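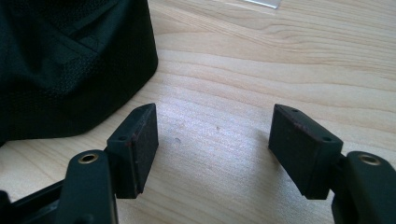 Unit 3: Timber worktops, care and clearing

Reading time: 6 min

3.1 Scope

These notes cover light-coloured wooden tabletops in shared kitchens and workrooms. Stone and laminate are dealt with in Unit 4. The practical is run by Igor Oravec in April.

3.2 Why the surface is cleared first

Wood takes up water along the grain and at the end grain. An object left standing on a damp top holds moisture under its base and leaves a ring. Pale timber shows rings and metal stains early, so everything is lifted off before any cloth is used. Objects are lifted, never slid: grit under a base scratches along the whole line of travel.

3.3 Procedure

1. Clear the top completely. Stack items on a trolley or the floor.
2. Brush crumbs and grit towards one edge.
3. Wipe with a wrung-out cloth, with the grain.
4. Dry at once with a second cloth.
5. Inspect under low side light. Mark raised grain with chalk.
6. Where grain is raised, sand by hand with 360 grit, dust off and re-oil.

Coarser paper (100 grit) is kept for burns and deep rings. It removes the finish and the whole top must then be oiled.

3.4 Oiling

Apply a thin coat of Skavivum and wipe off the excess after a short wait. Oil left standing turns tacky. Spread used cloths flat outdoors to dry; bundled oily cloths can heat up and catch fire.

3.5 Returning items

Put back only what is used daily. Heavy items go over the legs. See Amundsen's sheet on load and sag.

Before the practical: read 3.3 and bring two cotton cloths.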